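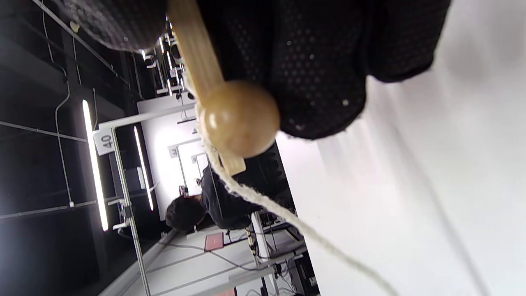

Ticket 425: Treven kit, notched strip will not seat on the dowel

Opened by: Yaneth Cárdenas
Handled by: Osvaldo Bellini
Opened: 8/24/22
Status: Closed

Yaneth: Building the Treven kit. Everything went together until step 8, where the tab on the end of the dowel is supposed to go into a slot in the notched strip. The tab goes in partway and then stops. I tried two slots with the same result. I have not forced it or glued anything yet.

Osvaldo: Does the rope on your dowel start right under the knob? If the wrap sits too low it gets between the tab and the strip before the tab is all the way in. Also, which edge of the strip is up?
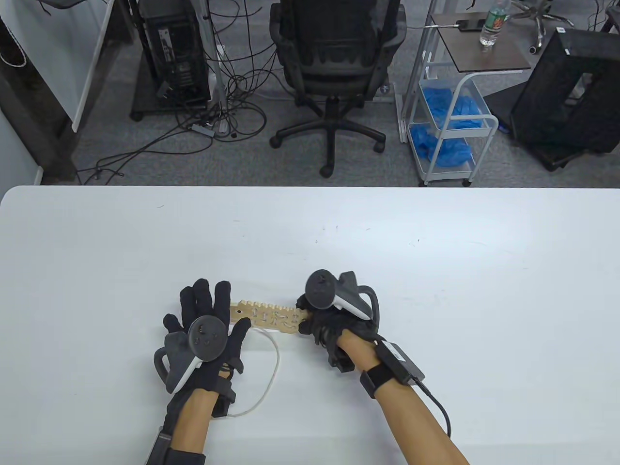 Reading time: 2 min

Yaneth: Notches are on the top edge. I had the strip flat on the table first and then picked it up to look at the slots. They look clean to me, no splinters. The rope is wrapped close to the knob, but it's thick and it does bulge.

Osvaldo: Notches up is correct. Please do these in order:

1. Pull the dowel back out and unwrap the rope.
2. Try the tab in the slot bare.
3. If it goes in, rewrap with the knob end first and keep the last turn clear of the tab.
4. If it does not go in bare, stop there and tell me. Don't sand the strip -- the slots are a close fit on purpose.

Yaneth: Bare tab goes in all the way. Rewrapped and it was still tight, so I took off one turn. Now it seats. There is more loose rope hanging than before. Is that a problem?

Osvaldo: No. Leave it long until step 12, then trim. I've asked for the wrap to be shown more clearly in the instruction sheet. Closing this one -- reply here if the strip works loose.

Related tickets
Treven: dowel turns after gluing
Antunes: replacement rope, how to order
Narent: missing knob

Grureo Support | Contact us | Back to top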